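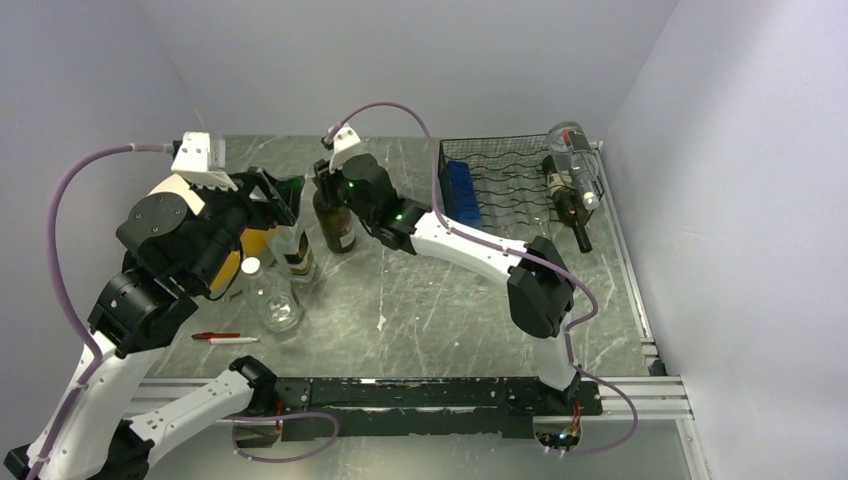

About Graranier

By Ginevra Benedetti
Updated in February
2 min read

Graranier is an independent production company for live television and broadcast music. We plan, crew and record studio performances, talent competitions and concert specials for networks and streaming services that do not keep a full-time live department of their own.

The company was founded by Aldo Fabbri, a former floor manager, and Ginevra Benedetti, who came from audience services. The two met on the singing contest Clanora, where they shared an office for the length of the first season. Mr. Fabbri serves as executive producer and is responsible for staging, rehearsal schedules and crew. Ms. Benedetti directs audience and guest relations, including ticketing, seating, releases and access.

Our work

Graranier has produced two long-running programs. Clanora, now in its fifth season, is recorded before a studio audience of some 1,000 people. Eline is a late-evening music hour in which a single artist performs and speaks with a host between songs. It is made by a smaller crew and recorded without an audience.

We also accept commissions for single events, such as award evenings, season finales and charity broadcasts. Clients may engage us for the full production or for audience management alone.

Our audiences

Members of the public attend our recordings free of charge. Tickets are issued by name and may not be resold. Each guest receives a written release before entering the studio, with time to read it and ask questions of the audience staff. Guests who prefer not to appear on camera are seated accordingly. For outdoor lines we provide water, shade and a separate entrance for guests who cannot stand for long periods.

Training

Each year the company offers two paid traineeships, one in floor management and one in audience services. Trainees are based at Ferri, our rehearsal and office building, and work on at least one full season of a program. Applications open in February and should be addressed to Mr. Fabbri's office.

Inquiries about commissions, press access and group tickets are answered by the main office at Ferri.

5 shares
0 comments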